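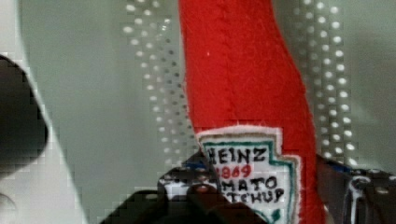

The soft ketchup bottle with its keystone label

From: Stöckli
To: Trulgate soft toys list
Subject: Re: washing felt that bleeds

Hello all,

On Saturday Cletus Tillman wrote:

> I have bought red wool felt from the Nimham shop and I made
> a tomato with a white face. I washed it by hand in cool water
> and now the face is pink. Is it my fault, or is the felt bad?
> Must I throw it away? I still have 2 sheets of the same red.

Cletus, please do not throw it away. I had the same problem in February with a chilli pepper, and I was also angry with the shop. I think now that the shop is not guilty. Strong reds often carry more dye than the wool can hold, and the extra dye goes out at the first washing. When a white piece is sewn beside it, the white piece drinks the dye.

What I do now is to wash the red alone, before I cut anything. I take a bowl with cool water and put the sheet in flat, without rubbing. After 40 minutes I change the water. I repeat this until the water stays clear, and then I roll the sheet in an old towel and dry it flat. It becomes a little smaller and a little thicker, so please cut your pattern after the washing.
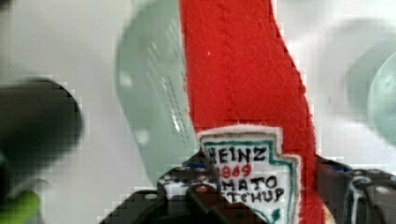
Red fabric and white label, "1869" in red numerals

For the white parts I have another habit. I do not sew them with the small tight stitch that the Trarkdale pattern asks for. I use a longer stitch, in a thread that I can find again with my eyes, so that the patch can come off if it becomes dirty. It is less pretty from near, but from one metre you do not see it.

About the pink face: try first a new washing of the face only. If you can open the seam, take the white piece away and leave it in clean cool water with a little wool soap. My chilli had a white label with the price on it, and it came back nearly white. The second time I did it with warm water, and this was a mistake, for the label became hard and small. 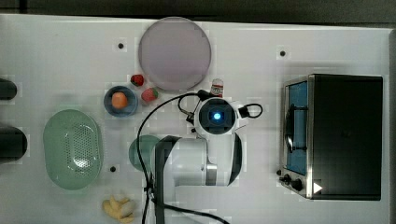
The filling is also important, and I forgot it in my last message. If the toy is already filled, the water stays inside for a long time and carries the dye to every seam. I now leave a gap of two fingers at the back, closed with large stitches, and I take the filling out before washing. The Trarkdale pattern number 522 has this gap drawn on it, the older one has not.

I asked also on the other list if vinegar helps to fix the colour, as my aunt always told me.
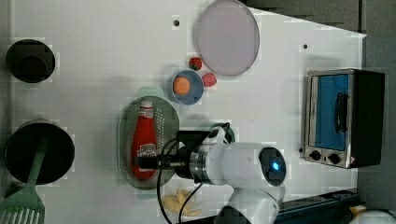

Cletus Tillman answered there that he had put vinegar in the second bowl and the water was as red as in the first, so he would save it for the salad.

I have the same experience with vinegar, but my water is very hard and maybe this changes something. If somebody with soft water has tried it, please write to the list. I have still 500 grams of the Nimham red to wash before I can start cutting.

With kind greetings,
Stöckli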